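보낸 날짜: 2020년 8월 6일
제목: Re: [로봇모임] 플릴리코 공개 시연회 다녀오신 분?

어제 늦게 들어와서 이제야 답장 씁니다. 결론부터 말하면 정말 재미있었어요! 같이 못 가신 분들께 미안할 정도로요. 좀 길어질 것 같으니 커피 한 잔 들고 읽어 주세요.

> 6월에 등록만 해 놓고 출장 때문에 결국 못 갔습니다. 혹시 다녀오신 분 계시면
> 1) 시뮬레이션 쪽은 얼마나 보여 주는지
> 2) 질문할 시간이 있는지
> 3) 서스소프까지 갈 만한 거리였는지
> 좀 알려 주세요. 다음 회차에 신청할까 고민 중입니다.
> 블레딘 크래덕 드림

블레딘 님, 3번부터 답하면 갈 만합니다. 서스소프 역에서 26번 버스를 타면 건물 바로 앞에 내려 줘요. 다만 돌아오는 막차가 생각보다 일러서 저는 마지막 질의응답 중간에 나와야 했습니다. 차 있는 분과 같이 가시는 걸 추천해요. 입구에서 이름표 받을 때 신청 번호를 물어보니까 메일은 꼭 챙겨 가시고요(저는 1302번이었는데 휴대폰 배터리가 간당간당해서 식은땀이 났습니다).

1번, 시뮬레이션은 기대 이상으로 많이 보여 줬습니다. 오전에는 회사 소개가 짧게 있고, 그다음은 거의 다 '우들리'라는 사내 시뮬레이터 얘기였어요. 집 안 공간을 통째로 렌더링해 놓고 그 안에서 팔이 물건을 다루게 하는 건데, 진행자가 시점을 이리저리 바꿔 가며 설명해 줬습니다. 큰 화면에 띄워 놓으니 벽에 지는 그림자나 나뭇결까지 보여서 앞줄에서 다들 몸을 앞으로 내밀고 봤어요. 저도 그중 하나였고요.

제가 제일 오래 붙어 있던 건 손끝을 가까이서 보는 시간이었습니다. 보드게임 상자처럼 넓적한 물건은 손가락을 어느 각도로 대느냐가 까다롭다고 하더군요. 평소에 원통형 컵만 가지고 실험하던 저로서는 뜨끔했습니다. 설명하던 분이 같은 과제를 500번 돌린 결과를 그래프로 보여 주면서 실패한 경우만 따로 모아 틀어 줬는데, 그게 성공 영상보다 훨씬 배울 게 많았어요. 저희 모임 발표 때도 실패 모음을 꼭 넣었으면 좋겠습니다. 화면 두 장 붙입니다. 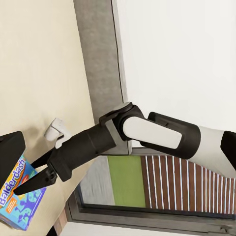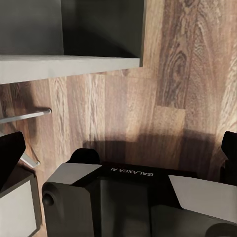

둘 다 우들리에서 렌더링한 장면입니다.

2번, 질문 시간은 넉넉합니다. 오후에 자리를 옮겨서 '오언'이라는 제어 프로그램을 직접 만져 볼 수 있는데, 이때 옆에 담당자가 한 분씩 붙어 있어서 궁금한 걸 그냥 물어보면 됩니다. 저는 접촉 판정을 얼마나 촘촘하게 계산하는지 물었다가 의자까지 끌어다 앉아서 한참 들었어요. 물체 표면의 마찰값을 일부러 조금씩 흔들어 가며 학습시킨다는 얘기도 나왔고, 그 값을 어디까지 흔드느냐를 두고 옆자리 분과 살짝 논쟁도 붙었습니다. 답은 안 났지만 그런 얘기를 얼굴 보고 할 수 있다는 게 얼마나 좋던지요!

아쉬운 점도 적어 둘게요. 소리가 좀 울려서 뒷자리에서는 설명이 잘 안 들립니다. 일찍 가서 앞쪽에 앉으세요. 자료집은 600부를 찍었다는데 점심때쯤 벌써 떨어졌더라고요. 저는 운 좋게 한 권 챙겼으니 다음 모임 때 가져가겠습니다. 중간에 제가 연필로 낙서한 부분은 모른 척해 주세요.

다음 회차 신청은 아직 안 열렸고, 열리면 등록자한테 메일이 먼저 간다고 합니다. 블레딘 님은 이미 등록이 되어 있으니 아마 따로 하실 건 없을 거예요. 혹시 가시게 되면 저도 한 번 더 갈 생각이 있습니다. 오언에서 손가락 벌어지는 폭을 바꿔 보다가 시간이 다 돼서 못 끝냈거든요. 같이 가실 분은 이 메일에 답장 주세요. 차편도 그때 같이 맞춰 보죠.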